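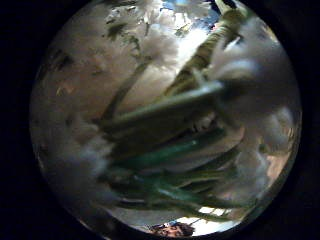
Green stalks and soft white tufts, seen from very near.

Nesovo opens free course in flower arranging

NESOVO, 3 Oct 2022 – A free course in arranging flowers and dried grasses has opened in Nesovo, and 23 people have already put their names on the list. The lessons are given by Serena Melis, who worked for 19 years in the Drukano flower shop before it closed in June.

The course has 4 lessons. The first one is only about stems: how to choose them, how to cut them and how to hold them together in one hand before they go into the vase. Color comes later.

"People look at the blossom first," Melis said. "I ask them to look at the stalk. If the stalks cross badly in the glass, the whole bouquet will lean, and then you can't repair it from the top."

Melis prefers a clear vase for beginners, so that they can see what the stems do. For the bouquet she likes feathery grasses in pale blue and white, some small yellow blossoms and one orange flower placed low. Leafy green sprigs go to the back.

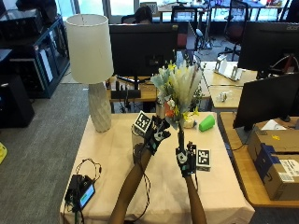 Must I bring my own vase and flowers to the lessons?
Everything is given on the spot, but you may bring a vase from home if it is not taller than your forearm.

Arsen Dmytriv, who keeps the list of participants, said that most of them have never arranged flowers before. A second group will start when the first one has finished – the places for it are not yet open.

The materials are paid from a collection made in June, which brought 391 euros. Eugeniusz Duda, a gardener from Truta, gave dried grasses from his own land. Those who want to join the second group can leave their name with Dmytriv at the Melnychuk bookshop.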